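Speaker notes: Sorting and storing artificial flowers for rental stock
Prumdale Display and Props Day, afternoon session, 40 minutes with questions

Opening (slides 1 to 3)

Start on time. The room is needed again straight after.

State the scope. This talk covers loose artificial stems held for rental and window work. It does not cover preserved flowers, dried grasses or potted trees. The potted trees have their own session in the morning.

Background for anyone new to the Gimska store: we hold 308 stem types across two rooms. Most come back from a job mixed together in one carton. The crew at the far end strips the display and packs whatever fits. Sorting happens when the carton reaches us, and the time it takes is the largest single cost of a return. Cleaning is second.

Give the baseline figure. Before the change, a full return from the Ovgate arcade job took 940 minutes of table time. Do not give the new figure yet. It is on slide 14.

The sorting surface (slides 4 to 6)

We used to sort on gray felt. It was quiet, and stems did not roll. It also held glitter and lint, and dark leaves disappeared against it. We moved to a white top in May. Detached leaves are easier to find on white. Thin stems show up along their full length, so fewer get swept off with the waste.

Drawback: pale petals are harder to see on white. White roses and cream ranunculus go to a separate table with a blue sheet. Mention this before someone asks.

Table height is 42 inches for standing work. Have the drawing ready on the spare slide, but skip it if the session is running late.

What a mixed table looks like (slide 7)

Leave this slide up for a full minute. Ask the room which item they would pick up first. Most people will say the rose, because of the color. 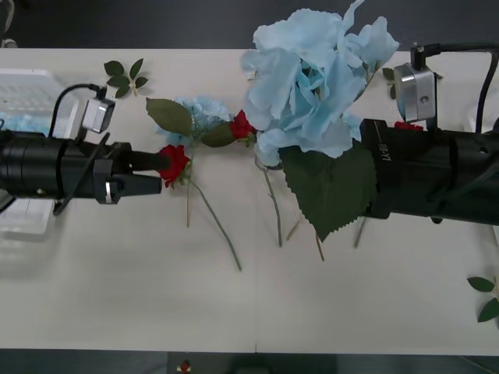
Slide 7. Red rose, pale-blue hydrangeas and loose leaves on the white tabletop.

Points to make while the slide is up:

The large hydrangea is the item to move first. It takes up the most space, and a head that size hides small material. Lift from underneath with an open hand. Pulling on the outer petals distorts the ruffle, and it does not steam back completely.

Next, the big serrated leaf. Large leaves go into flat trays in a single layer. A tooth folded over in storage will keep the fold. Do not use them as padding between flower heads, even for a short trip.

The rose is third. It has a long thin stem, and long thin stems cross everything else on a table. Hold the stem close to the calyx, raise the head, and let the rest follow. Dragging from the far end catches leaves.

The smaller hydrangea cluster goes in the same box as the large one, in the upper layer. We store by color family first and by head size second. Expect an objection from anyone using the Mangundap labels, which put size first. Both systems work. Mixing them in one store does not.

Leaves that have come off (slides 8 to 10)

Every return has them. Sort into two groups: leaves with an intact peg, and leaves without. The first group is refitted the same day. The second goes in the filler bin and is used for wreath backs.

Do not glue at the sorting table. Glue strings end up on petals, and the top has to be scraped before the next carton.

Thin bare stems are kept if they are straight or can be straightened by hand. Kinked wire is discarded. A stem that has kinked once will kink again at the same point, usually in a client's window.

Boxes and labels (slides 11 to 13)

Heads up, stems parallel, one color family per box. Tissue between layers, unprinted. Label on the short end and on the lid. Write the type number before the name. Pale blue fades in daylight, so those boxes go on the inner shelves.

Result (slide 14)

Show the new Ovgate time next to the old one and let people read it. State that both returns used the same packing list and the same crew size. The cleaning time is excluded from both.

Questions

Likely: cost of trays, steaming temperature, whether to sort by supplier. Tray prices are on the handout. For steaming, refer to the maker's sheet for each stem type. We do not sort by supplier.

Handouts are on the table by the door. Collect the sample leaf tray before leaving.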